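Priming MDF panels before oil painting, which side and how many coats?

Posted by kumarasinghe_k in Studio Help, December

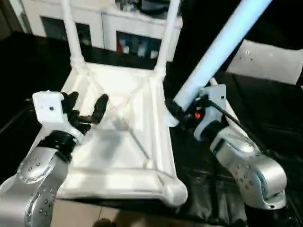

I've moved from stretched canvas to MDF because I'm painting smaller and I like a hard surface. The first two panels bowed within a fortnight, both towards the painted side. They are 4 mm thick and I gave them two coats of acrylic gesso on the front only. The edges were left bare. I have a batch of 17 cut and ready for the Cimham open studios and I don't want to lose the lot. Should I be priming the back as well, and does it have to be the same stuff? I'd also like to know if I can get away without sanding between coats, as I work in a small room and the dust gets into everything.

2 replies

greyground
Posted at 4.15 pm

Yes, do the back. A coating on one face takes up and gives off moisture differently from the bare face, so the panel pulls. Put the same number of coats on both sides. You can use cheaper acrylic gesso on the back, or ordinary acrylic primer, as long as it's a similar thickness.

What I do:

Wipe the panel with a barely damp cloth and let it dry. Seal both faces and all the edges with an acrylic size and leave overnight. The edges drink it up, so give them a second go. Then one coat of gesso on the front, one on the back when that's touch dry, and repeat until you have three or four each side. Brush each coat across the last one.

For the dust, use wet and dry paper with a little water once the gesso is hard. Go lightly or you'll cut through to the board, and the fibres swell if water gets in. I only sand before the last coat and after it.

Also, 4 mm is thin for anything over 30 cm or so on the long side. I'd glue a batten frame to the back of the bigger ones. Do this before priming.

The two that have bowed may come back a bit if you prime the reverse and leave them flat under weight. Mine did once and didn't the next time.

Helpful: 4

Drellton Prints
Posted at 9.40 pm

I just buy them ready primed now. The art shop in Grurkton does them and they've stayed flat for me. Costs more but I was spending whole weekends on gesso. Don't know about oils, I use acrylics.

Helpful: 2

Share this page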